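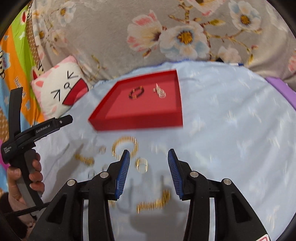 Protokoll der Sitzung der Arbeitsgruppe Steuerungs- und Wahrnehmungssoftware
Projekt Kurau, Teilvorhaben Kleinteile

Datum: 15. Januar 2022
Vorsitz: Deepak Jaiswal
Vertreten: Fekeretti (Planung), Druller (Wahrnehmung), Agarwal (Werkzeuge und Datenhaltung)

TOP 1 Genehmigung der Tagesordnung und des letzten Protokolls
Die Tagesordnung wird ohne Änderung angenommen. Das Protokoll der Oktobersitzung wird mit einer Korrektur zu TOP 4 genehmigt: Zuständig für die Versionierung der Kalibrierdateien ist Agarwal.

TOP 2 Stand der Datenaufbereitung
Agarwal berichtet, dass 1550 Episoden eingelesen und auf einheitliche Zeitstempel umgerechnet sind. Bei 144 Episoden weicht die Zeitbasis der beiden Greifer um mehr als 50 ms voneinander ab. Diese Episoden bleiben bis auf Weiteres vom Training ausgeschlossen. Das Prüfskript wird so erweitert, dass es die Abweichung bereits beim Einlesen meldet und nicht erst beim Export.

TOP 3 Wahrnehmung kleiner Gegenstände
Druller stellt die Ergebnisse der Segmentierung für die Aufgabe Schmuck und Ablageschale vor. Schwierigkeiten bereiten weiterhin dünne Ketten auf gemustertem Stoff sowie Bildfolgen mit Bewegungsunschärfe. Ringe werden in mehreren Fällen mit Ohrringen verwechselt. Erörtert wird ferner die Verdeckung durch die Greiferfinger kurz vor dem Zugriff.
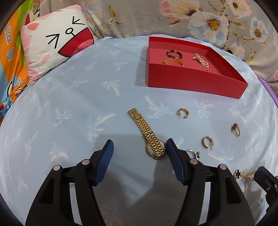 Abb. 2: Goldfarbene Uhr zwischen den Fingerauflagen, Zifferblatt teilweise vom rechten Finger verdeckt

Die Arbeitsgruppe kommt überein, verdeckte Objekte künftig mit einer eigenen Kennzeichnung zu führen und die Maske nicht über den Finger hinweg zu ergänzen. Für den Schatten des Greifers ist keine eigene Klasse vorgesehen. Druller legt eine überarbeitete Fassung der Annotationsrichtlinie vor.

TOP 4 Greifplanung
Fekeretti erläutert den Vorschlag, die Greifpose für Gliederarmbänder aus der Längsachse des Bandes abzuleiten. Für Ketten ist dieses Verfahren nicht geeignet, dort soll der Planer mehrere Kandidaten entlang der Kette erzeugen und nach Abstand zu Nachbarobjekten bewerten. Herr Jaiswal weist darauf hin, dass die Laufzeit des Planers in der derzeitigen Fassung nicht protokolliert wird. Dies ist vor der nächsten Vergleichsmessung nachzuholen.
Der Antrag, die Schließgeschwindigkeit als festen Parameter zu führen, wird nach Aussprache zurückgestellt - Druller und Fekeretti stimmen sich hierzu gesondert ab.

TOP 5 Werkzeuge
Im Fehlerverzeichnis sind 13 Einträge zum Wiedergabeprogramm offen. Vorrangig zu bearbeiten ist der Versatz zwischen Bildanzeige und Fingeröffnung beim Rückwärtslauf.

Beschlüsse
2022-01: Die ausgeschlossenen Episoden werden getrennt abgelegt und nicht gelöscht. Einstimmig.
2022-02: Die Kennzeichnung für verdeckte Objekte wird eingeführt. Einstimmig.
2022-03: Die Planerlaufzeit wird je Greifkandidat aufgezeichnet. Angenommen bei einer Enthaltung.

TOP 6 Verschiedenes
Fekeretti bittet um Lesezugriff auf das Kalibrierverzeichnis. Agarwal richtet diesen ein.

Der Termin der nächsten Sitzung wird durch den Vorsitz schriftlich mitgeteilt.

Für die Richtigkeit: Deepak Jaiswal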